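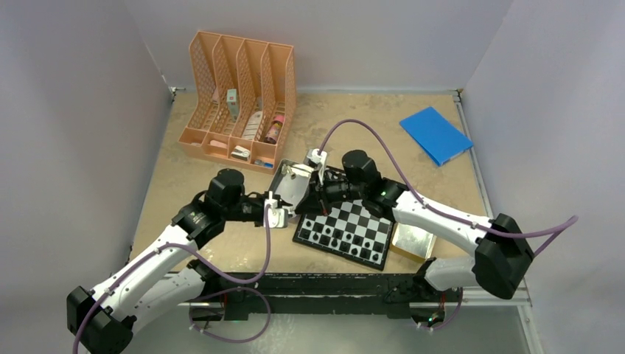

Figure 3. Work surface with a beige, mottled top and pale gray surrounds.

3.2 Surface color and the feeling of a tidy room

We came to the question of surface color a little sideways. Our first round of home visits in Platton was meant to be about storage, and we had gone in with a long list of questions on drawers, shelves and hooks. What people wanted to talk about, over a good many cups of tea, was crumbs. They told us which counters showed them and which ones forgave them, and several had chosen a whole kitchen on that basis. Mottled tops of the general kind in Figure 3 came up again and again, usually with real affection.

We therefore added a short set of items on surface pattern to the second survey, which went out in April to households in Platton and Festton. In all, 3,624 usable replies came back, a far warmer response than we had dared to hope for. Each person rated how tidy their main work surface felt at the end of an ordinary day, and then told us its color and whether it was plain, speckled or mottled. We also invited 158 of them to keep a cleaning diary, and 75 kept it up to the last page – we remain very grateful to them.

People with mottled or speckled tops in middle tones rated their rooms as tidier than people with plain dark tops did, even when the diaries showed that they wiped down less often. Plain white tops fell in between. Wall color seemed to matter much less than we had expected, although pale gray was well liked in the smaller homes, where people often said it made the evenings feel calmer.

We would ask the reader to treat these results gently. People choose their own counters, and a person who is easygoing about crumbs may simply be drawn to a pattern that hides them. Goh makes a similar point about floor tiles in the Prurkberg housing study, and we share that caution. The diaries do help a little here, as 20 of the keepers had moved house within the year and had taken on a surface somebody else had picked. Their ratings followed the same order as everyone else's, though the gaps between the groups were smaller. We return to these 20 households in Section 4, together with the interviews carried out by Yanti Wattimena and Raluca Ardeleanu.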